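3. 方法

3.1 対象資料

本研究では、中古映像ソフトの個人間取引サイトGrivsteadに出品されたDVDおよびVHSの商品説明文を対象とした。収集したのは1940年代から1960年代に製作された劇映画の出品533件であり、テレビシリーズの総集編、予告編集、複数作品の同梱版は除外した。同一出品者が同じ文面を複数回用いている場合は、最初に公開されたものだけを残した。説明文は出品時点の表記のまま保存し、綴りの誤りや語間の空白の欠落も修正していない。

書誌情報の照合には作品データベースFundleyを用いた。Fundleyは原題、公開年、監督、脚本、主要出演者の各項目をもつが、再公開時の改題は別項目に収められている。このため題名の一致だけでは同定できない出品が58件あり、公開年と監督名の組み合わせによって手作業で照合した。公開年に一年の差がある場合は、製作年と公開年の混同とみなし、同一作品として扱った。

3.2 注釈の手順

説明文は文単位に分割し、各文に10種の機能ラベルのうち一つを付与した。ラベルは、題名提示、制作者列挙、出演者列挙、あらすじ、評価、媒体の状態、再生方式、権利表示、発送条件、その他である。ラベルの定義はDogbe方式に準拠したが、同方式で一括されている「状態」は、ディスク本体に関する記述とケースに関する記述では語彙が大きく異なるため、下位区分を設けた。

注釈は二名が独立に行い、不一致は第三の注釈者Edem Ankrahが裁定した。不一致が集中したのは、あらすじと評価の境界である。たとえば「無実の男を描く緊迫した物語」のような文は、筋の提示と評価語を同時に含む。本研究では述部が筋に関わるものをあらすじ、鑑賞の価値に関わるものを評価とし、修飾語のみの評価表現は別欄に記録した。

3.3 あらすじの転用判定

あらすじの転用は、Rimixによる文字列照合で判定した。連続する八語以上が外部の既存文と一致する場合を転用候補とし、固有名詞の連続のみによる一致は候補から外した。転用候補は144件である。このうち文の途中で途切れているものについては、途切れた位置の文字数も記録した。途切れの位置は出品者ごとに近い値をとる傾向があり、入力欄の字数制限か、転載元の抜粋の長さを反映している可能性がある。ただし、当時の入力欄の仕様は確認できておらず、両者の区別は本稿の範囲では行わない。

3.4 付随画像の扱い

説明文の分析にあたり、画像は原則として参照していない。画像の有無と枚数は出品ごとに記録したが、内容の分類は行わず、機能ラベルの付与にも使用しなかった。注釈者の画面では画像欄を既定で非表示とし、本文と題名のみを提示した。図1では、扉の開いた冷蔵庫の上側の庫内に、緑色のガラス瓶が横向きに置かれている。

図1 冷蔵庫内の緑色のガラス瓶

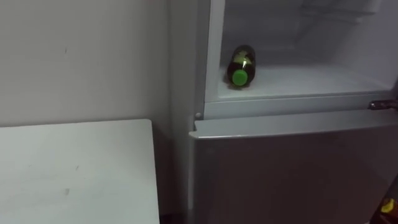 3.5 集計と限界

集計の単位は出品とし、同一ラベルの文が複数ある場合も一回と数えた。ラベルの出現順序については、隣接する二つのラベルの組を抽出し、媒体別に頻度を求めた。文の長さは語数で測り、制作者列挙と出演者列挙は文としての区切りが不安定であるため、長さの比較から除いた。

対象は一つの取引サイトに限られており、店舗による在庫目録や紙媒体の通信販売カタログとの比較は含まない。また、出品者が事業者であるか個人であるかは登録情報に依存し、独立に検証していない。出品の取り下げ後に説明文が失われる例もあるため、収集時点で公開されていたものに偏る点にも留意が必要である。

4. 結果

4.1 機能ラベルの分布

題名提示はほぼすべての出品で冒頭に置かれていた。DVDでは制作者列挙がこれに続き、VHSでは媒体の状態が先に現れる傾向がみられた。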